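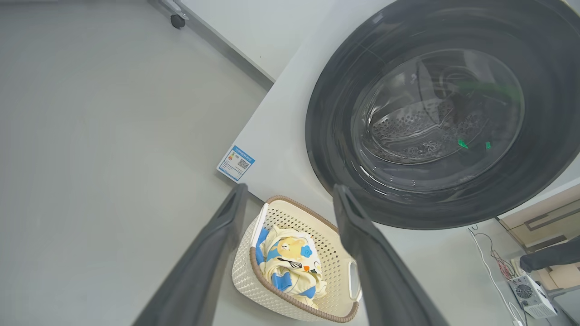 A front-loading washing machine with its door shut, and a plastic laundry basket on the floor below.

A front-loading washing machine, or front loader, is a washer that is filled through a round door in its front panel. Behind the door lies a steel drum full of small holes, which let the water in and out, and the raised paddles inside lift the laundry and drop it again, over and over, until the wash is done. It is a pleasant thing to sit and watch, as many children will tell you!

We use cookies to remember your reading settings. Accept | Manage choices

Unloading

A good habit is to set the basket directly under the door, so that a long piece can slide down into it – sheets and baby blankets especially, which like to come out in one twisted rope. The rubber gasket around the opening deserves a look every time, for small socks love to hide in its folds.

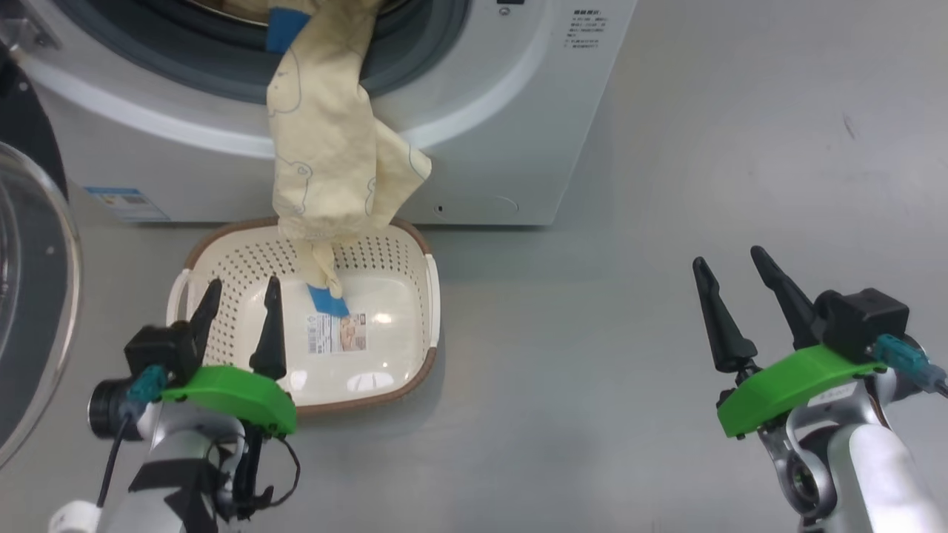
Printed cream fabric hanging from the opening into the basket.

Baskets

Small plastic baskets with a pierced, woven-looking pattern are light to carry and let the air through to damp clothes. In Salinas, the Luneo household handbook advises keeping 2 of them, one for clean laundry and one for dirty, and wiping both out now and then with a soft cloth.

After the wash

Many people like to leave the door ajar for 2 or 3 hours once the drum is empty, so that the gasket can dry and no musty smell settles in.

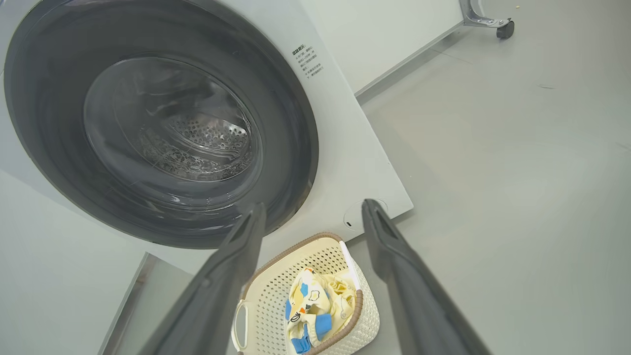

Amum, a reader, writes that a few hours was never enough in a damp house, and that the door there stays open all night, with the basket left underneath as a reminder to check for socks.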